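3.2 Parental feedback after failed attempts

The second part of the study looked at what parents said to children in the minutes following an unsuccessful attempt at a task. Earlier work has mostly relied on questionnaires in which parents report how they would respond to a setback. Such reports are open to idealised answers, and the link between stated belief and spoken feedback is often weak. We therefore recorded talk directly, using the home task pack developed in the Brornia pilot.

The sample consisted of 86 parent and child pairs recruited through primary schools in Salgado. Children were aged between seven and ten. Each pair completed four tasks at the kitchen table: a tangram, a block-balancing task, a word grid and a sorting task with toy food. Two of the four were set at a level that most children of that age do not complete within the time allowed. Parents were told that the tasks varied in difficulty but were not told which were hard. All pairs were debriefed at the end of the visit, and the children were then given easier versions to finish.

Audio was transcribed in full and divided into utterances. Only utterances made by the parent between the end of a failed attempt and the start of the next task were kept, giving 1485 for analysis. Each was placed in one of five categories: comfort ("never mind"), general praise ("you're so clever"), process comment ("you tried the long piece first"), instruction ("turn it round") and dismissal ("it's only a game"). Two coders worked independently on a fifth of the transcripts, and disagreements were settled by discussion before the remainder was coded. 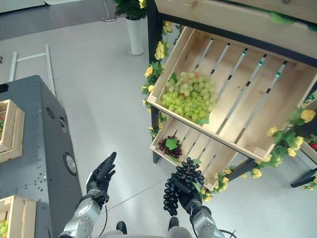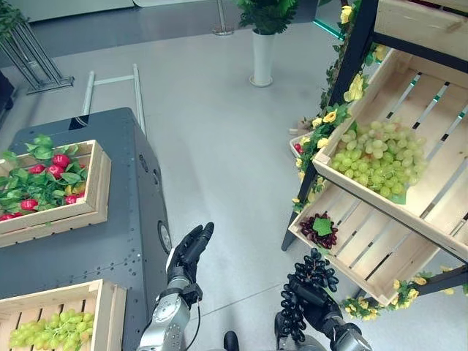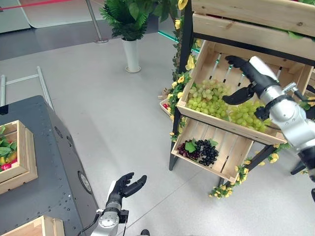

Figure 4. Fruit display and robotic hands: grapes held in the right hand (first and second panels); open hand over green grapes (third panel).

Comfort was the most frequent category and process comment the least. The pattern held for both of the difficult tasks, although instruction rose on the block-balancing task, where the fault was easy for an adult to see. Parents who scored high on the belief scale, that is, those who agreed that setbacks help children to learn, did not produce more process comments than parents who scored low. They did produce fewer dismissals. The difference was small and was carried mainly by parents of older children.

Persistence was measured as the time a child chose to spend on a second hard puzzle when an easy one was also on offer. Children whose parents used at least one process comment stayed longer with the hard puzzle. General praise showed no relation to persistence in either direction. Comfort was related to shorter times, but only where it was the first thing said. Where comfort followed a process comment, times were similar to those in the process comment group as a whole.

Two points should be kept in mind when reading these results. First, the direction of influence is not settled. A child who tends to keep going may draw out more detailed remarks from a parent, and a child who is upset may draw out comfort. We checked for this by entering the teacher's rating of frustration as a control, which reduced the effect of early comfort by half but left the effect of process comments almost unchanged. Second, the visits were short. Parents may speak differently over a lost match or a poor school report, where the result matters to the child and is known to others.

The instructions given to parents may also have played a part. In the Brornia pilot the sheet said that "some tasks are meant to be hard", and dismissals were common. The present sheet dropped that sentence. A direct comparison of the two wordings is planned with the next intake of families, using the same coding scheme and the shorter Florkon belief scale.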